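The play kitchens of Dulstead

Amarachi Ogbonna was on her second cup of tea before she let me ask a single question, and by then she had already asked me most of hers: whether I'd had a play kitchen growing up (I hadn't), whether my own kids did (they do, and it's a disgrace), and whether I had ever tried to tighten the hinges on it. I admitted that I had not. She gave me the sort of look a dentist gives you when the subject of flossing comes up.

For the past few years Amarachi has been fixing up secondhand play kitchens in Dulstead, mostly for nursery classrooms and families who hear of her from other families. She used to make fitted cabinets for grown-up kitchens at a small shop called Akande, and she still talks about the little ones in exactly the same terms. They have carcasses and door fronts. They have worktops. When she says a sink is "well set," she means it, even if the sink is the size of a cereal bowl.

"People think I went from serious work to toys," she told me, laughing. "But a four-year-old will open a door 200 times in a morning! I never had a customer at Akande who did that. If a hinge is going to go, a child will find out for you before lunch."

Her first one came from her neighbor Tanko Adeyemi, whose twins had outgrown theirs and who was about to haul it to the curb. She spent an evening on it, mainly out of stubbornness, and gave it to the preschool down the road. The preschool asked if she had another. She didn't, but she found one, and after that (as she puts it) they started finding her.

We talked a good deal about doors, because doors are what she likes best. A fridge door or a cupboard door is the first thing a child goes to, she says, long before the burners or the pans, and it should swing without a fight and stay where it's left. She is fond of a rounded top on a door, partly for the look of it and partly for the sake of small foreheads.
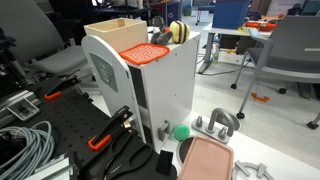

Faucets come a close second. "Give them a spout and two knobs and you have given them the whole world," she said. "They wash everything. They wash the bread." She has known children to stand at a dry toy sink for twenty minutes, turning one knob and then the other with great seriousness, while a very expensive set of plastic vegetables lay on the floor behind them. So when a kitchen comes in with a faucet missing, she won't let it go out again until she has found a replacement, and she keeps a drawer of spare ones that she was plainly hoping I would ask to see. I did ask, and we lost a happy half hour to it.

Then there is the matter of what goes on top. Any tall cabinet ends up with things on its roof, and Amarachi has given up trying to prevent it. Trays go up there, and boxes, and sooner or later the stuffed animals. "The animals always move in," she said. "You build a kitchen and somebody has to live in it. I had a bee that stayed up on one cabinet the whole time I worked on it, and I got so used to him that I'd say good morning."

She likes a tray, incidentally, more than almost any other accessory. Plates are fine, she says, but a tray makes a child into a waiter, and a waiter has to walk across the room and talk to somebody. Mudassar Sandhu, who teaches the youngest class at Trundham, told me much the same thing when I called him later. His room got one of Amarachi's kitchens in July, and what surprised him was how the quiet children took to carrying. "They'll bring you soup all day long," he said. "You'd better eat it, too."

I asked Amarachi what people should look for if they're buying a used one, and she answered so quickly that I had to ask her to slow down. Push on the side of it and see whether it leans. Open every door. Run your hand along the edge of the worktop, and don't worry about little holes in the panels where something used to be screwed on, as those can be filled or just left alone. Stickers and decals don't bother her either. She'll take off a peeling one, but if it's holding well she leaves it, on the grounds that some child probably had feelings about it.

What she won't do is paint everything over to match. I had rather assumed she would, and she shook her head at me for some time. A pink tray next to a gray burner is fine with her, and so is an orange one next to that. "Look in your own cupboards," she said. "Does anything match?"

It was getting on for five o'clock by then, and her kettle was on again. She wanted me to know that if my kids' kitchen had the hinges she suspected it had, I should bring her the door, only the door, wrapped in a towel. I've already taken it off.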